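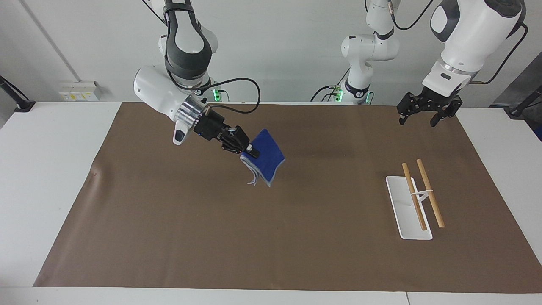

Blue cloth lifted by one corner over brown paper

Clostdale Textile Reuse Project
Progress report to the Zasum Fund, second reporting period
Submitted July 16, 2019

1. Status

Collection, sorting and washing are running at the level set out in the grant agreement. Repair is behind schedule. Spending is within budget on all lines except transport. No change to the end date is requested.

2. Collection

Household textiles are accepted at 2 drop-off points, the Fung Street depot and the Clostdale transfer station. Intake for the period was 3,379 kg. The transfer station supplied the larger share by weight, mostly bedding and curtains. Fung Street brought in more small items: tea towels, napkins, pillowcases and cleaning cloths.

Wet loads remain the main cause of rejection at the transfer station. The bins there stand in the open, and the lids are often left up after use. Spring-loaded lids were fitted in April. Rejections fell in the weeks that followed, but the weather was also drier, and the two effects cannot be separated on the present data. We will report again after the fall.

3. Sorting and grading

The grading sheet was shortened from six classes to four. The two classes dropped, "light wear" and "light wear, faded", were applied differently from one shift to the next, and the buyers did not price them differently. The remaining classes are resale, repair, wiping cloth and fiber recovery.

Cotton and cotton-blend items are still separated by label where a label exists. Unlabeled items go to wiping cloth if they pass the absorbency check and to fiber recovery if they do not. The check takes less than a minute per item and has not slowed the line.

4. Washing

The Grenik washer was installed on the depot's existing drain line. The first weeks of use showed that full loads of terry cloth left the spin cycle too wet for the drying racks. Terry loads are now run at two-thirds capacity. Water use per kilogram is higher for these loads than planned – the meter readings are in Annex B – while the figure for flat cotton is lower, and the average is on target.

Detergent dosing was changed from scoop to pump. Residue complaints from the wiping cloth buyers stopped after the change.

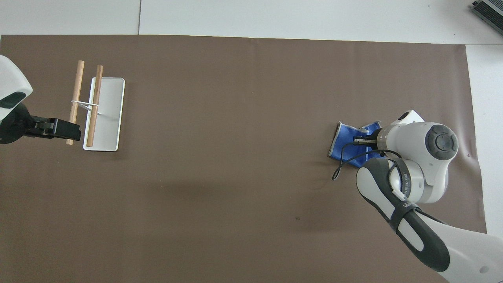
5. Repair

The target for the period was 400 repaired items. The number completed was 195. Two causes account for the shortfall. The second sewing machine was delivered with a faulty tension assembly and was out of use for five weeks. The repair class also contained more fitted sheets than expected, and replacing perimeter elastic takes far longer than closing a seam or rehemming an edge.

Fitted sheets with failed elastic will now be cut down and hemmed as flat sheets where the fabric allows. Trial pieces sold at the same price as ordinary flat sheets. With both machines working, we expect to recover part of the shortfall in the next period but not all of it.

6. Budget

Transport is over its line. The transfer station bins fill faster than the original collection schedule assumed, and an extra run was added each week. The overspend is covered for now by savings under training, where one course was given in-house. We ask the Fund to approve this transfer between lines. A revised table is attached as Annex C.

7. Next period

– Fit a roof over the transfer station bins, subject to the site owner's consent
– Repeat the grading consistency test with the four-class sheet
– Agree a fixed price with at least one wiping cloth buyer
– Report repair output by item type as well as by total

Annexes: A, intake by site and month; B, water and energy readings; C, revised budget table.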